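Pedari to Open Fasarby Housing Repair Service to All Tenants in August

CLERKAU – June 18, 2022 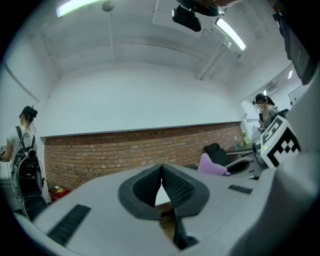 Pedari, the nonprofit housing association that manages rental homes in Clerkau and the neighboring district of Fasarby, announced today that its home repair service will be open to all of its tenants beginning in August. The service has until now been limited to older residents and to households with a registered disability.

Under the expanded program, any tenant may report a fault by telephone, by letter or in person at the Fasarby office. Work covered by the service includes leaking faucets, damaged window catches, loose handrails, faulty door locks, broken light fittings and worn floor coverings. Repairs of this kind will be carried out at no charge to the tenant. Damage caused by misuse will continue to be billed under the terms of the existing lease.

The association will employ 16 repair staff under the new arrangement, including electricians, plumbers and general carpenters. Most will be based in Fasarby, where the greater part of the older housing stock is located. Larger jobs, such as roof work and the replacement of heating systems, will remain with the building contractor Nouri, whose agreement with Pedari has been renewed on its present terms.

"Small repairs have a direct effect on how people feel about the place where they live," said Niloufar Karimi, director of Pedari. "A door that does not close properly is a minor matter on paper, but it is a daily matter for the family behind it. We have heard this from tenants for a long time, and we are pleased to be able to respond."

The decision follows a review of the current service, which has operated for nearly two years. Tenants who took part in the review spoke favorably of the quality of the work and of the conduct of the staff. They were less satisfied with the way appointments were arranged. Several reported that they had been given a full day as their appointment time, and that they had been unable to leave home while they waited.

Pedari has changed its scheduling in response. Appointments will be offered for either the morning or the afternoon, and a member of staff will telephone the tenant before setting out. A limited number of early evening visits will be available in Fasarby for tenants who work during the day. Urgent faults, including loss of water, loss of power and doors that cannot be secured, will be dealt with outside this schedule and may be reported at any hour.

"The review gave us plain answers and we have tried to act on them," said Niloufar Pakzad, head of property services. "The people who do the repairs know these buildings very well. What they needed was a better timetable and a proper stock of parts, and both will be in place before the service opens to everyone."

A new parts store will be set up on the ground floor of the Fasarby office. It will hold the fittings most often needed in the association's homes, among them hinges, valves, washers and lock cylinders. Many of the buildings date from a period when fittings were made to sizes no longer in common use, and replacement parts have often had to be ordered individually. Pedari expects the store to reduce the number of repeat visits.

The association will also offer 40 places on a short course in basic home maintenance. The course is open to tenants aged 18 and over and will cover safe use of hand tools, care of drains and pipes, and simple work on doors and windows. Attendance is free, and tools will be provided. Priority will be given to tenants who have moved into their first home with Pedari.

Rents will not be raised to pay for the expanded service. The cost will be met from the association's maintenance budget and from savings on outside call-out fees. Current users of the service do not need to register again – their details will be carried over, and any repair already booked will go ahead as planned.

All tenants will receive a letter with the telephone number for repairs, a list of the work covered and an application form for the maintenance course. Large-print copies may be requested from the Fasarby office.

About Pedari

Pedari is a nonprofit housing association providing rental homes for families, single people and older residents in Clerkau and Fasarby. It is responsible for the letting, upkeep and improvement of its properties and of the shared grounds around them.

Press inquiries should be addressed to the Office of the Director, Pedari, Clerkau.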